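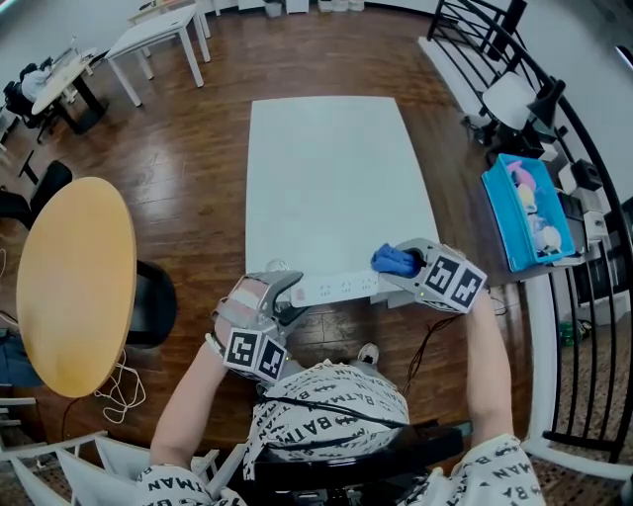
Household electricity, wk 4 notes

Power (W) = volts x amps. UK mains 230 V, learn it.
Extension leads: add up everything pluged in. Kettle + heater on one strip = over 13 A, fuse goes (or worse, cable heats up). Coiled reel = lower limit, unwind fully!!
Energy = kW x hours. Wulldale survey, mean 2,682 kWh a year per home, standby about 154 of that. Check agianst own bill.
Read Seneviratne ch 2 before lab. Sheet due 7 February 2023.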